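Review: Palow 2, a patch scheduler for small Linux fleets

Our group runs 40 Linux servers, most of them virtual machines, plus a few physical boxes that predate everyone on the team. Patching was handled by a shell script and a shared calendar. The script worked. The calendar did not. In October we installed Palow 2 on a spare VM and pointed it at the whole fleet. The notes below cover installation, scheduling, reporting and the two faults that cost us time.

Palow is a scheduler that sits on top of the package manager you already have. It does not host packages and does not replace your mirror. You define groups, attach a maintenance window to each group, and an agent on each machine pulls its instructions over HTTPS. There is a command line client and a web console. We used the client for nearly everything.
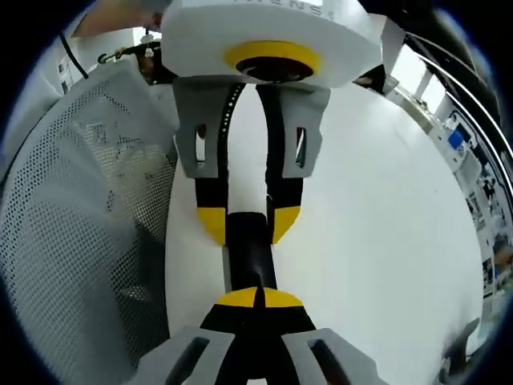 Installation took 17 minutes on a minimal VM, counting the database setup. The installer checks for a supported kernel, an open port and a working clock, and stops with a readable message if any of these is missing. The agent package is small and has no dependencies beyond the standard library. Console labels are color coded, and the default for a held package is a bright yellow close to that of the angled fingertips in the photo, which makes held items easy to pick out in a long list. The color can be changed in the theme file, though the change is lost on upgrade unless the file is marked as local.

Group definitions are plain text. A group can match on hostname, on distribution, or on a tag written by the agent. Tags were the most useful of the three. We tagged database hosts and set their window to 2 a.m., with a rule that no more than one member may be down at a time. Palow kept to that rule in every run we logged. When a host failed to come back within its time limit, the run stopped and the remaining members were left alone.

Reboots are handled with less care. The agent decides whether a reboot is needed by comparing the running kernel with the newest installed one. This misses the case where only a core library has changed and long-running services still hold the old copy. Guadalupe Meléndez wrote a hook script that lists such services and restarts them, and the hook system ran it without trouble. A feature this basic should be in the product. 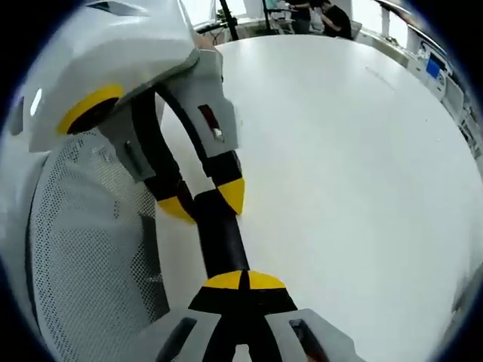

The second fault concerns held packages. If a hold is set through the package manager directly, Palow respects it but does not display it. The console then reports the host as fully current. We had a database package held back on several machines and learned of the mismatch only by comparing the report with a manual listing. Holds set through Palow are shown correctly – the workaround is to set all of them there and to ban the other method by policy.

Reporting is otherwise good. Each run produces a text summary and a JSON file. The JSON has stable field names, and Iraís Ochoa had it feeding our ticket system by the next morning. The web console draws a history graph per group, but it slows down noticeably when the range is longer than a month.

Load on the server is low. We simulated around 200 agents with the bundled test tool and the VM stayed responsive throughout. Past that we have no data. 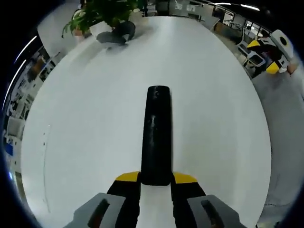
Black finger between two yellow-tipped jaws.

We compared Palow with Reteson, which we ran previously at another site. Reteson has better access control and a proper approval step before a run. It also requires its own package mirror, with the storage that implies. For a fleet of our size the mirror is more work than the patching. Teams that must show signed approvals to an auditor should still look at Reteson first.

Documentation is complete but out of order. The section on certificate renewal sits inside the chapter on backups, and the search function does not index it. Agent certificates expire after a year by default, so read that section before rollout.

Pros: fast install, plain text configuration, reliable windows, clean JSON output.

Cons: incomplete reboot detection, hidden package holds, slow history graph.

Rating: 4 out of 5. We are keeping it in production, with the hook script installed on all hosts.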